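RTM 257 Retail Display and Materials
Course handout, Unit 4: Floor, crate and fruit in a small produce display
Revised April 27, 2022

4.1 Scope

Unit 3 dealt with fixed shelving. This unit covers the movable parts of a small produce display: the floor it stands on, the slatted crate, the fruit and the trim. Refrigerated cases are left to Unit 6. Students who missed the February session at the Solleck workshop should read section 4.3 before the practical.

Terms used below:

Slat — a flat strip of wood forming part of a side or bottom.
Gap — the clear distance between two neighboring slats.
Open face — the side of the crate through which the customer sees the goods.
Low side — a side wall lower than the goods it is meant to hold when the crate is tilted.
Trim — anything attached to the display that is not for sale.

4.2 The floor

Begin with the floor. A display is usually drawn in elevation first, and the floor is then treated as a line at the bottom of the sheet. In use, the customer stands over it and sees a good deal of it.

Three properties are recorded on the site sheet: base tone, pattern scale and reflection. Base tone is judged at a distance of two paces in the lighting that will be used during opening hours. Pattern scale refers to the size of any flecks, grain or tile. Reflection is noted as none, diffuse or sharp, with the position of the observer marked on the plan.

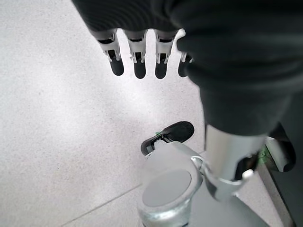 Fig. 4.1. Pale floor with fine dark flecks and a diffuse reflection. A thin seam is seen toward the bottom.

A finely speckled pale floor reads as a plain surface from standing height. The flecks become distinct only at close range. For layout purposes it can be treated as a neutral ground, with two reservations. First, small debris is hard to tell from the pattern, so sweeping cannot be checked by eye from the aisle. Second, glare patches move with the observer. A patch noted from one position must not be drawn on the plan as if it were a stain or a worn area.

Seams are drawn on the plan even when faint. A straight seam near a display that has been set at an angle gives the eye a reference, and a small error of placement becomes easier to see. Either align the display with the seam or turn it far enough that the angle looks deliberate. The Tamska plan in the reader uses 22 degrees.

4.3 The crate

The crate used in this course is a light wooden one of pine slats. The Zalewska pattern sheet (reader, part B) gives a typical construction; dimensions are in millimeters.

Internal length: 257
Internal width: 200
Gap between bottom slats: 22

The bottom is slatted for two reasons. Air can reach the underside of the fruit, and loose stems and dust fall through. The cost is that soft fruit rests on slat edges. With heavy fruit this leaves marks. With grapes the weight is spread over many berries and the bunch settles across the gaps, but a single detached berry may lodge in one or pass through.

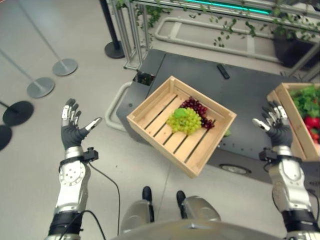 Fig. 4.2. Slatted pine crate with low sides, holding a green and a dark red bunch of grapes.

Low sides are chosen for visibility. They limit how far the crate may be tilted before the contents move. The limit depends on the goods and is found by trial with the actual fruit. Load the crate level, raise the back edge slowly and note the angle at which the first bunch shifts. The working angle is set below this value. The course convention is two thirds.

Before loading, check the following:

All slats seated, no raised nail heads.
No splinters on the inner faces.
Bottom slats free of residue from the previous load.
Corners square when the crate is set on a level surface.

A crate that fails the last check will rock when placed on a support.

4.4 Arrangement of the fruit

Contrast between two bunches depends on hue and on value. Pale green against dark red or purple gives both. The wood lies between the two in value and separates them from the floor. If only dark grapes are available, the shadow in the gaps competes with the fruit and a liner may be needed. With pale grapes alone the gaps are harmless, but the bunch tends to merge with new pine. Older, darker wood behaves differently and should be tested.

The bunches may touch or overlap. A clear space between them makes the crate look half empty, especially when only two are used. Keep one or two leaves at the join or on top of the paler bunch. Leaves on the dark bunch are mostly lost.

Sample stock in the practical is turned at each check. Record the condition of the underside separately from the top. The Ekonton log form has a column for each — do not merge them.

4.5 Tilt, support and trim

For presentation the crate is propped so that the open face is turned toward the approach side. The support should be dark and narrow. A black metal frame visible only along the lower edge is read as shadow by most customers and does not need to be covered.
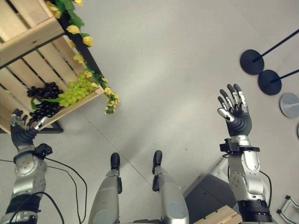 Fig. 4.3. Crate propped with its open face outward. Artificial yellow flowers along the upper and right edges.

Trim follows the edges of the crate and stays off the open face. A garland of small flowers may run along the top and down one side. Running it down both sides closes the display in and is avoided unless the crate stands alone in a large area. The loose end may hang slightly past the lower corner. It should stop clear of the floor, where it would be stepped on and would collect dust.

Color of trim: yellow is acceptable with green and purple fruit. Its value is near that of the pale grapes, so the blossoms should be small. Artificial trim is washed and dried before reuse.

4.6 Light

Illuminance at the fruit is set to 1,000 lux for the practical. Measure at the surface of the bunch with the meter held parallel to the crate bottom. Take a second reading at the floor directly in front of the open face and enter both on the site sheet. On a pale floor some light is returned to the lower slats, and the gaps will appear less dark than they did in the workshop.

4.7 Practical work

Complete a site sheet for the assigned floor area, including seams.
Determine the tilt limit for one loaded crate. Three trials, mean and range.
Arrange two bunches of contrasting value and fit trim along two edges.
Submit a plan, one elevation and the log form.

Reading for Unit 5: reader, part C, Liners and trays.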